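Teleoperation > Bimanual > Demonstration quality

Two-arm handover demos: policy freezes when the wrist view is mostly finger

Posted by Osvaldo Ferraro, July 20, 2026

I am collecting demonstrations on a two-arm table setup with leader arms. The task is a handover: one arm picks up a menu card from the table, passes it to the other, and the second arm sets it down in a fixed spot. I have 52 episodes, recorded at 20 frames per second. Training ran to the end without errors.

On playback the first arm reaches for the card and then stops short. The joint commands settle and stay there. If I nudge the card a little, it sometimes finishes the motion. 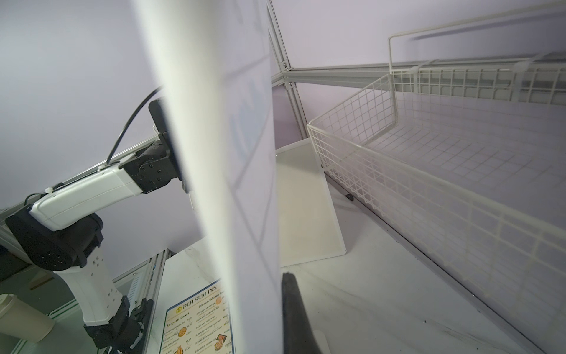

My inputs are the two wrist cameras and the joint positions. There is no overhead camera yet. I have a mount for one but would like to avoid recording everything again. Is this a camera problem or a problem with how I drive the leader arms?

Kyung-hwa Koo

Both, but look at the driving first. Plot joint velocity for each episode and mark every stretch where both arms are still. Most people pause before a grasp to check alignment, and a flat card makes that worse. The policy sees a still arm, a nearly constant image and a command that says "stay here." It learns to stay there.

What I would do, in order:

1. Trim the idle time at the start and end of each episode.
2. Drop episodes with a long stop just before contact. Do not cut the middle out – that leaves a jump in the commands.
3. Record new ones at a slow, even speed. Practice the grasp until you can do it without stopping.
4. Vary the card position on purpose. If it always starts in the same place, the joint positions alone explain most of the motion and the images get ignored.

A finger across the wrist view is normal and not a fault in itself. It matters when the card edge is hidden during the last part of the approach. Step through a few episodes and check whether you could do the grasp from the recorded views alone. If you drive while looking at the table directly, you are using information the policy never gets.

Joscha Harms

Add the overhead camera. We had the same thing on the Skoltmont cell and it went away.

Lieselotte Kramer

Also check that the camera and joint timestamps line up. Ours were off by 6 frames and the arm always closed early or late. I would not add training steps before that is sorted. I ran an extra 2000 and got the same freeze.

Comments

Osvaldo Ferraro: Plotted it. Long stops before contact in most episodes, so I am re-recording. Timestamps look fine.

Jana Hellwig: Does trimming also apply if the second arm waits while the first one works?

Kyung-hwa Koo: No, leave that in. Only trim where both are still.

Tags: teleoperation, leader arms, wrist camera, handover

Contact | Copyright Silleo Help | Back to top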